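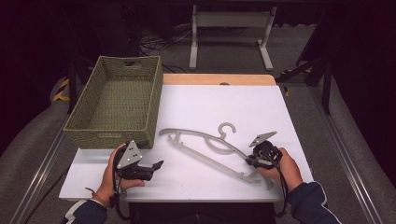
Equipment Planning: Hand-Held Grippers and Consumables

The Usuga working group has completed its equipment plan for the coming budget period. The plan was prepared by Kolbrún Oddsson and Rigoberto Quintero and covers the tabletop stations used for two-handed household tasks. It was approved in October with one amendment.

The largest line is the purchase of 2 additional pairs of hand-held grippers from Wiltora, at $3,247 per pair. A lower quotation of $2,772 was received from Fleder. It excluded marker plates and cabling, and the group judged that these would have to be ordered separately before the grippers could enter service. Delivery is expected within 33 days of the order.
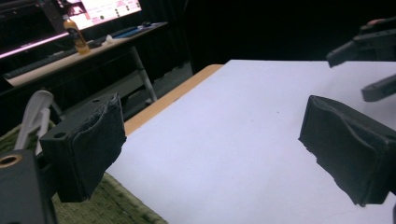 Station managers are asked not to place individual orders while the purchase is in progress. Requests for cables, fasteners and table coverings should be sent to Stella Wanyama, who will combine them into a single order at the end of each month. 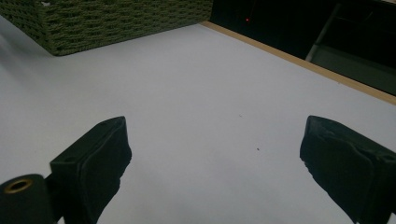 The amendment concerns finger padding, previously charged to general supplies. Padding will now have its own budget line, and each station will hold a spare set for every gripper. Covering that has become crumpled or frayed along its upper edge, as on the right finger here, should be reported at the next equipment check. Fingers and mounts remain in service when only the padding is replaced – they should not be returned to the stockroom with it.

Task objects such as baskets and hangers will continue to be bought locally under the Raltby allowance. Receipts go to Jhosep Villanueva.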